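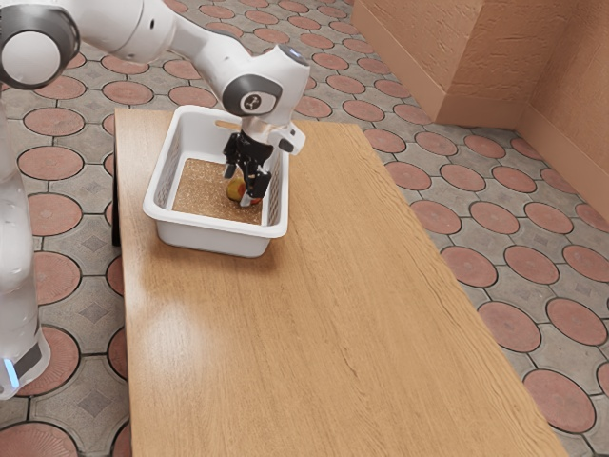 Fruit and a white basket.

November 27, 2024

Well, it's done! The second draft of Drutarum went off to Rebecca Galli last night, and I've spent most of today wandering about the house picking things up and putting them down again. If you've been following along since August you'll know I was meant to send it a good while ago, so thank you for being so patient with me (and thank you to Rebecca, who has been even more patient, and only sent me the one email with a question mark in the subject line).

So what's changed? For anyone who's new, the book follows a printer's widow in Jernmont in the 1790s who keeps the press running after her husband dies, and gets mixed up in some rather dangerous pamphlets. In the first draft she didn't get mixed up in anything until page 81. Page 81! I'd written all this lovely stuff about ink and paper and what she had for breakfast, and Rebecca very gently wrote "when does it start?" in the margin. I sulked for a bit and then cut nearly all of it. The breakfast stayed. I'm fond of the breakfast.

The other big change is the ending, which I won't spoil, but those of you who came to the library talk and heard me say that the brother-in-law lived might want to prepare yourselves.

I wanted to say something about the letters too, as a few of you asked in the comments. Yes, there are real letters behind the ones in the book, but no, I haven't copied any of them out. Huguette Caron let me read her family's papers at her kitchen table over a couple of very long afternoons, and what I took away was mostly the sound of them: how they'd go from a death in the family to the price of candles in the same sentence, with hardly a comma between. My first go at writing letters was far too tidy. Everyone explained everything! Real people writing to their sisters don't explain who Uncle is. So I went back through and took out every line where somebody told somebody else a thing they'd both already know, and it was a bit brutal, but they read so much better now.

I did get one thing badly wrong, which Huguette spotted. I had my widow sealing a letter and having an answer back from the coast the next evening. With those roads! In winter! That knocked a whole chapter sideways and I ended up adding a scene at the inn (it's called the Puken, and don't ask me why, I heard it in my head and it stuck) where she has to sit and wait for the carrier. It's only around 2000 words but I think it might be my favourite bit of the whole book now. She plays cards very badly with a man she doesn't trust.

Now, dates and things. I'll be reading the card scene at Chan, the bookshop on the corner by the old baths, some time before Christmas. Édgar Rengifo is sorting out the evening and I'll put the details up as soon as he's told me which one it is. He'll be asking the questions as well, so if there's anything you'd like him to put to me, leave it in the comments. Last time there were two questions about my cat and I'm perfectly happy to do that again. It's free, there'll be mince pies, and you don't need to have read anything beforehand. If you can't get there, Édgar says he'll try to record it, though the sound in that back room is a bit echoey.

While Rebecca's reading I'm not allowed to touch the manuscript, so I'm catching up on other people's books. The pile by the bed is silly. I've started with a fat history of paper mills that Réjean Beaudoin lent me ages ago and must have given up on seeing again, and after that I want something with no research in it at all, a good murder in a nice house. Suggestions very welcome!

Right, I'm off to answer all the emails I've been ignoring. If one of them's yours, sorry, it's coming.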